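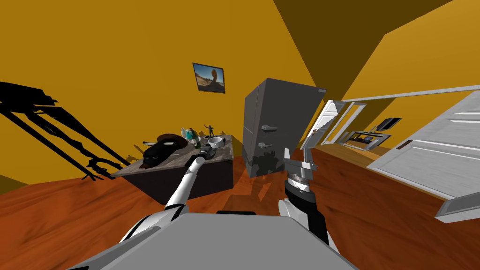 Wudov Savers Club, Apps and Rewards

2023-12-07
By the Wudov blog editor

I have been using the Aramel cashback app since August and I said I would write up how it went once I had a payout in my account. The payout came through last week, so this is the write-up.

Aramel works off your grocery and pharmacy receipts. You take a picture of the receipt, the app reads it, and you get points. Every receipt is worth something, even a short one from a gas station. Certain items are worth extra if you tap the offer before you scan. I forgot to tap first more times than I want to admit, and support will not add the offer afterward. I asked twice.

Signing up took a few minutes. You need an email address and a phone number for the text code. It does not ask for a card or a bank login at the start. If you enter a referral code you get a bonus, but the bonus stays marked "pending" until you have scanned 2 receipts. Mine cleared the next morning.

The points are where people get confused. They do not convert to an even dollar amount, and the rate depends on what you cash out to. Gift cards give you a little more than the Joo wallet does. I went with Joo anyway since I already use it to pay my phone bill and I don't like having money stuck at one store. When I cashed out I had 1,572 points. I moved all of them and they showed up in Joo after two days.

A few things to know before you install it:

Receipts expire. You have 30 days from the date printed on the receipt, and after that the app rejects it. I lost a big warehouse store receipt that way. It was in my coat pocket.

Long receipts need more than one picture. The app has a button for adding a section, but it's small and gray and I missed it for weeks. Overlap the sections by a few lines or it will skip items.

Turn off the notifications. By default it sends several a day, mostly for offers on things I never buy. The setting is under Profile, then Messages.

I also tried Binetti over the same period. Binetti links to your store loyalty cards, so there is nothing to scan, and when it works it is less effort. My pharmacy card would not link at all and the grocery one dropped off in the second month. I have some credit sitting in there below the minimum payout. I'll leave it installed for now and see if it gets there.

You can scan the same receipt in Aramel and still get your Binetti credit for it. I checked the terms for both and neither one rules it out. That could change, so read them yourself.

Would I keep using Aramel? Yes, for groceries. I scan when I put the bags away and it takes less than a minute. It is not going to cover a bill every month, but it paid part of one.

If your points are stuck on pending, log out and back in before you write to support. That fixed it for me both times.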